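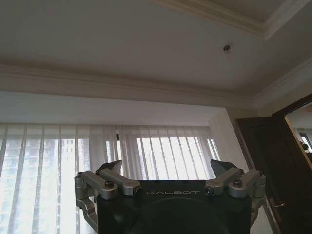 Re: Flat white on the ceiling, or something warmer?

trerkby_tai
Ceiling's staying white, decided. Now I'm stuck on the window. It's so bright that anything in front of it goes to a silhouette (I love it, my husband squints). Sheer or roller shade?

otis_l
Roller, every time. I put a 50 inch one from Braltex in my den and never looked back. Paid 106 for it.

MrsErnitz
Ugh, no, rollers look like an office! Sheers soften the light and you still get that nice gray shading across the ceiling.

otis_l
Sheers won't help a guy who squints.

kirui_t
Do both? Also, is that little round thing up there a sprinkler head? If it is, don't paint over it. Mask it first.

trerkby_tai
Sprinkler or a sensor, I'll ask the building. Both sounds pricey, kirui, I've got around 675 left for the whole room.

MrsErnitz
Sheers were 12 a panel in June. Just saying!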